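# Sorting Supplies at Odley

The Automation Club at Odley Technical College has spent this year on one problem: teaching an arm to sort clinic supplies by type. The project, named Pikwood, is the club's entry for the Delaunay Student Challenge in April.
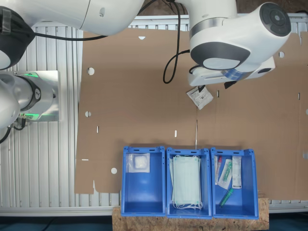
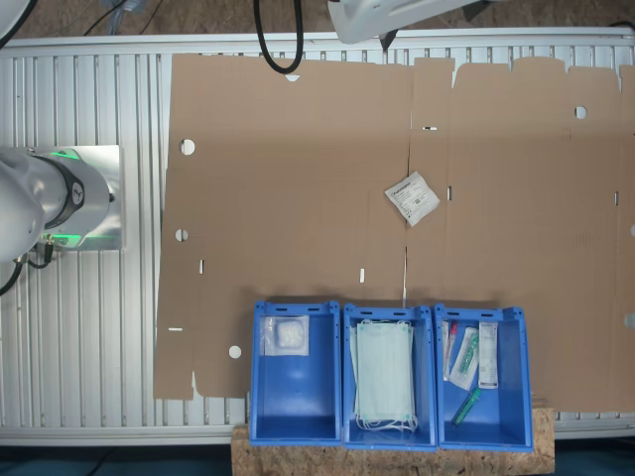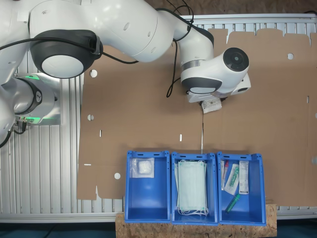
*The Pikwood work surface, with gauze, face masks and assorted supplies in the three blue bins.*

Challenge rules allow each team 300 seconds per round. In March the club's best score stood at 71 points. Four members will travel to the final in Drultirmont.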